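Urkness marsh newt

The Urkness marsh newt is a small, largely aquatic salamander found in the shallow lakes and flooded meadows of the Urkness basin. It was first described by Sándor Boros from animals collected near the village of Sillumton, and is sometimes listed in older works as Boros' newt.

Description

Adults reach a total length of 10 cm, with females slightly larger than males. The head is flat and a little longer than wide, the snout rounded. The skin is smooth in the water and finely granular on land. The back is olive to dark brown, and the belly is dull yellow with scattered black spots. Breeding males develop a low, straight-edged crest that begins behind the shoulders and runs to the tip of the tail. There are 13 grooves along each side of the body. The larvae have feathery gills and a pale line down each flank.

Distribution and habitat

The species is known from six sites, all of them below the Drornirus ridge. It prefers still water with dense weed and a soft bottom, and avoids ponds that hold fish. Outside the breeding season adults shelter under logs, in root hollows or in the burrows of voles.

Life cycle

Courtship begins in April, mostly after dark. The female lays her eggs one at a time and folds a leaf around each. Larvae hatch after two to three weeks and leave the water in late summer -- although at the highest site some stay until the next spring.

Diet

Larvae feed on water fleas and other small crustaceans. Adults take worms, insect larvae and the eggs of frogs.

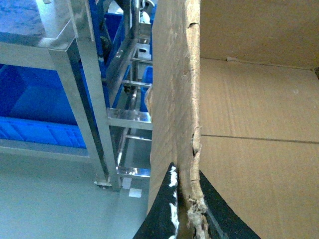 Katalin Bodnár has questioned the usual account of the diet, arguing that frog eggs are eaten only where other prey is scarce, and that earlier authors relied too much on animals from a single pond.

Status

A survey led by Boglárka Takács put the adult population at over 3720. The main threats are drainage and the release of fish into breeding ponds. Two of the sites lie on protected land.

See also

Salamanders
Freshwater marshes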